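From: Didov
To: shop-automation list
Date: May 18, 2023
Subject: Re: Can they do the small jobs yet?

> We visited the Tokum open day and I saw an arm fold 16 towels without help.
> If it can do this, why am I still paying people to put parts in holders?
> Does anybody on the list have a machine which does real bench work, all
> day, in a normal shop? I do not mean a video.
>
> Mollel

Hello Mollel and all,

I can give you a partial answer from our side. At Flusico we have been trying one arm on small handling work, the kind of job a new worker learns in the first morning. Towels are forgiving. If the fold is a little crooked, it is still a towel. A holder is less kind, and a part that goes in at a small angle will stop there and wait for somebody.

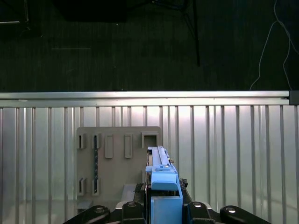 The board with the slots, seen from the gripper. The striped stick is held between an upper and a lower slot.

Our log has 1,503 attempts so far. In 155 of them a person had to step in, and this is too many for me. My colleagues say the number is good for a first try — maybe they are right, but I would not leave it alone for a night shift.

Two things made the most trouble for us. The first was light. Bare metal behind the work gives strong glare, and it changes when somebody opens the big door. The second was grip: the fingers hold well, but a long thin piece can turn a little between them, and then the far end is in the wrong place.

So my answer is "some of the jobs, with a person near." For loading the dishwasher at home I would wait.

I will have new numbers in June, after we change the lamps. Mollel, what are the sizes of your parts, and how tight are the holders?

Regards,
Didov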